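The Year of Writing It Down

I moved into the flat in Wultholm in September with 2 suitcases and a firm belief that I had a good memory. By the end of the month I'd missed a dentist, double-booked a Sunday roast and paid the same power bill twice. The power company was very gracious about the second payment. They kept it as a credit.

My mate Dwight Grewal swears by an app. It costs 21 dollars a month and sends him a little chime whenever he's meant to drink water, so a conversation with Dwight now has the rhythm of a pinball machine. I tried the free version for a week. It congratulated me for opening it.

Then came the diary phase. I bought a Lorel, the linen-covered one with a page per day, and filled it in beautifully until the page where I left it on the tram. Whoever has it knows a lot about my gutters.

What stuck

Oddly, plain old handwriting where I can't avoid looking at it. My nan ran a household of seven off the back of an envelope stuck to the fridge, and she never missed a bin night in her life. I've borrowed her system wholesale, including the bit where you write down jobs you've already done so you can cross them off.

The rules are loose. Anything that's been up for a fortnight either gets done or gets rubbed out, and I'm not allowed to feel bad about the second option. "Learn Portuguese" went that way. So did "sort shed" - the shed and I have an understanding.

A small whiteboard that stands up on a table does the job nicely, and you can carry it to the kitchen when the shopping list gets serious.

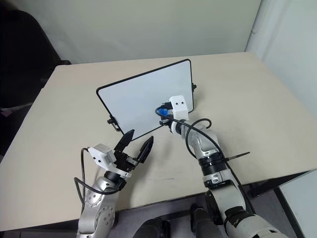

Things I still forget

Green bags, mostly. I own enough of them to carpet the hallway and have never once had one with me at the checkout. Also my sister's anniversary, and where I put the good scissors. If you find a Lorel on the Arsenault tram, the gutters are fixed now, thanks.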